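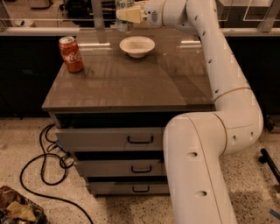

# Why Is a Tabletop Shiny, and Other Questions About Ordinary Things

Most rooms hold things you walk past every day. A drink can, a bowl, a set of drawers, a floor. Somebody had to decide what each one would be made of and what shape it would have. We will take them one at a time.

## The can

Most drink cans are made of aluminum, a light metal that does not rust the way iron does. The wall of a can is thinner than your fingernail. It stays stiff because the fizzy drink inside pushes out on the metal from every side. Once a can is open and the push is gone, you can dent it with your thumb.

A Coca-Cola can is red with white writing, but the top is silver. The top is a separate piece. The factory makes the body as a cup, fills it, and then folds the edge of the lid over the edge of the cup so tightly that no gas gets out.

Look at the bottom of a can when it is empty. It curves inward, like a dome. A flat bottom would bulge from the pressure and the can would wobble.

## The bowl

A white bowl is often ceramic, and ceramic starts out as clay. Clay is soft when it is wet. A potter or a machine shapes it, lets it dry, and bakes it in a very hot oven called a kiln. After that it is hard and will never turn back into mud.

The smooth coat on the outside is called glaze. It goes on as a thin liquid with fine powder in it, and in the kiln it melts into a layer of glass. Glaze keeps soup from soaking into the bowl, and it makes washing up easier.

Some bowls are deep and some are shallow. A shallow bowl with a wide rim is good for pasta or salad, and the rim gives you something to hold. A deep bowl keeps soup hot longer, because less of the soup touches the air.

## The shiny tabletop

Light bounces off everything. When it hits a rough surface, it bounces in all directions and gets mixed up. When it hits a very smooth surface, it bounces off in a tidy way, and you see a reflection. That is why a glossy tabletop can show you the ceiling lights.

Dark glossy surfaces show reflections especially well. A white surface sends back so much light of its own that the reflection is hard to notice. On a dark one, there is less to compete with it.

Rasha Jaber teaches a Saturday science club in Cillen, and she gives her students a simple test. Put a cup on a shiny table and move your head down until your eyes are almost level with the top. The reflection gets stronger the lower you go.

## The drawers

A drawer is a box without a lid that slides in and out of a bigger box. Heavy drawers usually run on metal tracks called slides, with small balls or wheels inside. Push a good drawer with one finger and it will roll.

Handles come in many shapes. A U-shaped handle leaves room for your fingers behind it. When it is in the middle of the drawer, you pull evenly on both sides. Try pulling a wide drawer by one corner - it may twist and get stuck.

It is best to put heavy things in the bottom drawer. If the top drawer is full of heavy tools and you pull it all the way out, the whole cabinet can tip forward. Open one drawer at a time, and never climb on them.

## The speckled floor

Terrazzo is a floor made from chips of stone set in cement or another strong binder. Workers pour the mix and let it get hard. Then they grind the top flat, which cuts through the chips and shows their insides as speckles. The last step is polishing.

Terrazzo was first made in Italy, by builders who used up leftover bits of marble. It lasts a long time, so you will find it in schools, stations and hospitals.

## Try it at home

You will need a flashlight, a sheet of white paper, and a shiny plate.

1. Make the room dark.
2. Lay the paper flat on a table and shine the light on it from one side. Look at the wall behind.
3. Swap the paper for the plate and do the same.
4. Write down which one made a bright patch on the wall.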